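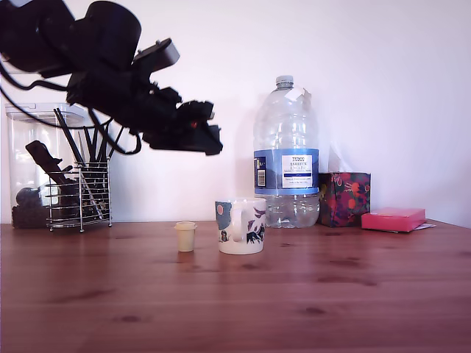 Story sack

A story sack (also storysack, book bag, or in Brovlow schools "Friday bag") is a cloth bag holding one picture book plus things to do with it. Puppets, a game, a tape or disc of the story, a card for the parent. Used with children from two up to seven or so. Lent out by libraries, preschools, some clinics.

Contents

No fixed list. Usual contents:

One picture book, hardback if the budget allows
Soft toys or finger puppets for the main characters
A nonfiction book on the same topic (bears, trains, the moon)
A simple game, mostly matching or dice
A prompt card for the adult
A contents tag, sewn or tied on

The tag matters more than it sounds. Sacks without one come back short, and staff can't tell what is missing. The Irnia library system switched to laminated tags with drawings of each item so that kids could do the packing themselves. Losses went down, though no figures were published.

Prompt cards

Early cards were long. Full page, small print, questions in the style of a school worksheet. Parents mostly skipped them. Later cards carry three or four prompts, such as "What do you think is behind the door?" or "Can you make the noise?" Some are printed in two languages. The Pinheiro cards, a set made for bilingual homes, have no questions at all – only words to point at and a song.

Lending

Loan periods run from one week to 13 days in most places, the odd number at Brovlow being a leftover from an old bus route schedule for the bookmobile. Sacks are usualy not renewable when there is a waiting list. Fines are rare. A missing puppet is normally forgiven, a missing book is not.

Irnia holds the largest known collection in its region, 200 sacks across all branches. Loans passed 2,000 a year, then 3,000 after the sacks were moved from behind the desk to low hooks by the door. Smaller collections exist at Arnard, mainly for the preschool there.

Cleaning and repair

Cloth bags machine washed between loans or once a month, depending on staff time. Puppets are washed by hand or swapped out. Plastic pieces wiped down. Many libraries stopped putting in food toys with tiny parts, choking risk for under threes. Arnard also dropped anything with button batteries.

Drawstrings are another point of dispute. Long cords were standard at first, later replaced with short loop handles or a flap and hook tape. Some older sacks with cords are still around.

Choice of books

Repeating stories work best, ones where the child can join in by the second reading. Folk tales, counting books, bedtime books. Rhyming books do well too but are hard to make puppets for when the cast is large. Wordless books get used less then they could be.

Criticism

Main complaint is cost. A sack costs several times what a book does, and takes up shelf space. A second complaint is that the toys pull attention away from the text – some teachers at Brovlow hand over the book first and the bag a day later. Others say that for a child who won't sit for a book the puppet is the whole point.

Home-made sacks are a cheaper version. Pillowcase, book, a few socks with eyes glued on.

See also

Book box
Felt board
Lap reading
Toy library

Page last changed May 18, 2022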